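Iltavden — the wood-fired hot tub for cabins and small guest houses

Made by Hviid. Sold and delivered in our region by Dornell.

Overview | Sizes | Delivery and setting up | Care | Questions from hosts

If you rent out a cabin, you know that guests often ask two things before they book: is there a view, and is there a hot tub. The first one we cannot help with. For the second one we sell the Iltavden, a round wood-fired tub for places where the electricity is weak, or where the owner does not want pumps and control panels in the yard.

The tub is made of spruce staves, held together by two steel bands. The stove stands outside the tub and is connected with two short pipes, so all of the floor inside is free for feet. Water moves between the stove and the tub by its own heat. There is no motor, and the guests will hear only the fire and each other.

We have sold the Iltavden to owners of single cabins and to a few small guest houses. One of them is the Ulik cabins, which has had tubs behind its lakeside houses for several seasons now. Much of the advice on this page comes from their experience, and some of it from our own mistakes.

Sizes

The Iltavden comes in two sizes.

The small tub has an outside diameter of 158 centimeters. It is comfortable for a couple, and possible for three people who know each other well. Most owners of one-bedroom cabins choose this one, also because it passes more easily between a house wall and a fence.

The large tub has an outside diameter of 168 centimeters and one more bench. The difference looks small on paper, but you feel it when you sit inside with your legs stretched. If your cabin sleeps four, please take the large one. We have had customers who bought the small one for a family cabin and called us after the first summer.

Both sizes use the same stove, the same lid and the same step. The lid has a rim that goes over either diameter, so an owner who has both sizes can keep a single spare.

What is included

Tub with benches, already assembled
Outside stove with chimney and rain hat
Two connecting pipes with clamps
Insulated lid in two halves
Step with a rubber surface
Drain valve with hose connection
Ash shovel and a wooden paddle for mixing the water
Printed guest card for the wall (see below)

Not included: the base, the firewood, and the hose for filling.

The base

The tub needs a flat and firm base. Compacted gravel with paving stones is good, and a concrete slab is good. A normal terrace is usually not good enough without extra support, because a full tub with people in it weighs more than owners expect. Ask a local builder to look at it before you order. We can send a drawing with the measurements and the position of the stove, so that the builder does not have to guess.

Leave a free passage on the stove side. Someone will have to stand there with an armful of wood in the dark. At the Ulik cabins the first tub was placed with the stove toward the hedge, and it had to be turned the next spring.

Think also about where the drain water goes. It should run away from the cabin and away from the path. In winter a wet path becomes ice during one night.

Please check your local rules for open fire and for the distance to buildings. These are different from place to place, and in a dry August there may be a fire ban. We advise you to write in your booking terms that the tub cannot be used during a ban, otherwise you will have to discuss it with each guest.

Delivery

The tub arrives on a truck with a crane. The driver can lift it over a low fence, but he cannot lift it over a house. Please send us a few photos of the driveway and the yard when you order, and tell us about hanging cables, soft ground and narrow gates. If the truck cannot come close, the tub can be rolled on its side by four strong people. It is not difficult but it is slow, and the grass will show it for some time.

After the tub is in its place, fill it the same day. New staves are dry and the tub will leak a little between them. This is normal. The wood takes up water and closes, most often by the next morning. Do not put sealant in the gaps. If it still drips after a week, call Dornell and we will come and tighten the bands.

Heating

With cold water from the tap, the heating takes roughly 2 hours in summer and clearly longer in winter. Keep the lid on the whole time. Mix the water with the paddle before anyone goes in, as the top layer is much warmer than the bottom and the thermometer can give you the wrong idea.

One rule is more important than all the others: never light the stove before the tub is full over the upper pipe. A stove without water will be damaged in a short time, and the guarantee does not cover it. We print this at the top of the guest card, in large letters, and we still recommend that you say it aloud at check-in.

Many hosts light the first fire themselves, so that the tub is ready when the guests arrive at four in the afternoon. It is a nice welcome, and you also know that the first fire was made correctly.

Water and cleaning

For private use, the water can stay a few days if people shower first. For rental, change it between all guests. There is no shortcut here. After draining, rinse the walls, brush the benches with a soft brush and a mild soap, and rinse again. Do not use a pressure washer on the inside. It raises the fibers and the bench becomes rough to sit on.

Empty the ash when the stove is cold, and into a metal bucket with a lid.

If the cabin is closed for winter, drain the tub and the stove completely, open the valve and leave it open. Leave some centimeters of water in the tub only if there is no risk of frost, otherwise keep it empty and covered. A tub which has stood dry for months will leak again in spring for a day or so, the same as when it was new.

Spare parts

Clamps, valves, lid hinges and chimney parts are in stock at Dornell. Benches and single staves are made to order by Hviid. The oldest tub that we still service has had its door gasket changed and one stave replaced, and otherwise it is as it was delivered. Shipping of small parts costs 47 in the local zone, whatever the number of parts, so it makes sense to order gasket and clamps together.

Questions from hosts

Can guests use bath salt or oil?
No. Salt attacks the stove and oil stays in the wood. Put it in the house rules.

Is it possible to add an electric heater later?
Not with this model. The staves would have to be drilled in a place where we do not want a hole.

How long should we block between bookings?
Plan the draining, cleaning and filling as one job and start with the draining as soon as the guests have left. The filling depends on your water pressure — measure it once with a bucket and a clock and you will know.

Does the smoke disturb the neighbors?
With dry wood there is little smoke after the first minutes. With wet wood there is a lot. Store the wood under a roof and do not let guests collect branches.
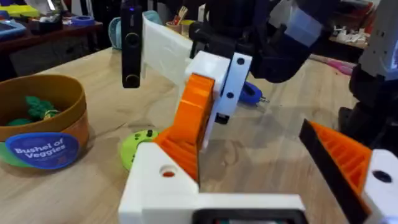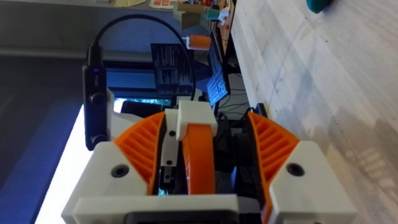
Comments

Ulik cabins: We have the large one at three of our houses and I can agree with most of this page. I would only add that the guest card should be laminated, ours was soft after a month. And hang a second thermometer on a string, because guests take the first one out and leave it on the step. About the lid, it is heavier than we thought for older guests, so we now ask them to lift one half at a time and we wrote that on the card too.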